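Dilby open day, who went?
Forum: Shop Floor Talk > Events and Visits

gcamargo
May 18, 2025
Back from the Irkeo open day at the Dilby building. Quick notes before I forget. Parking bad, coffee fine. Badge line was slow, they had 388 signed up and 2 people on the desk. Best part by far was the two-arm cell doing cable sorting. Worst part, the slides. Anyone else there?

hanna_tym
Was there, morning group. Skipped the slides, went right to the cells. The wire one had the biggest crowd, couldn't get near it till lunch.

wogan_i
What do they mean by cable sorting? Harness work or scrap?

gcamargo
Loose wire. Bundles go in tangled, arms pull them apart, red in one basket, yellow in another. That's the plan anyway. Ivan Symonenko was running it and took questions the whole time, nice guy. Said they've only been on wire since March, before that it was all boxes.

sirko77
Saw the same demo and was not impressed, sorry. Slow. My aunt could do that bundle in a minute flat. And they want 200 a day for the rental?

hanna_tym
200 was for the Grumilus unit, the small one by the door. Different thing. No price given on the two-arm cell, I asked twice.

sirko77
ok my mistake on the price. Still slow.

wogan_i
Slow is fine if it runs all night. We pay people to untangle this stuff and they hate it, and they quit. Question is how often somebody has to walk over and fix it. Did he say?

gcamargo
He said they log every stop but wouldnt give a number. Somebody in my group pushed him on it and he said ask again in the fall. Take that how you want.

sirko77
So no number. Right.

hanna_tym
Bit harsh. It was an open day not a sales call. The Vasylenko people wouldn't even run theirs last year, just a video on a loop. I'll take a slow live demo over that.

wogan_i
Fair. Anybody get a look inside the cell? Trying to figure out if we could build somthing like it on our own bench. What's the frame, what are the arms bolted to?

gcamargo
Aluminum extrusion, gray panels on the walls, teal mat on the floor. Both arms bolt to a rail along the front on black plates. Hooks and clips on another rail at the back, no idea which ones they use for wire. Cell is smaller than I figured. Pic below, wire's the red and yellow mess in the middle.
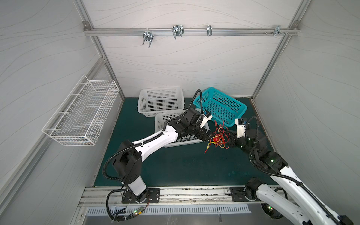 wogan_i
Thanks, big help. So both arms on the same side, didn't expect that. I had one on each end in my sketch. Back to the pencil.

sirko77
That knot in the middle is exactly my point. Good luck with 100 of those a shift.

hanna_tym
Illia you said the same about the box cell two years ago and now you have one lol

sirko77
Boxes don't tangle.

gcamargo
Next visit day is supposed to be in the fall, sign up is on the Irkeo page. Go early if you want to park.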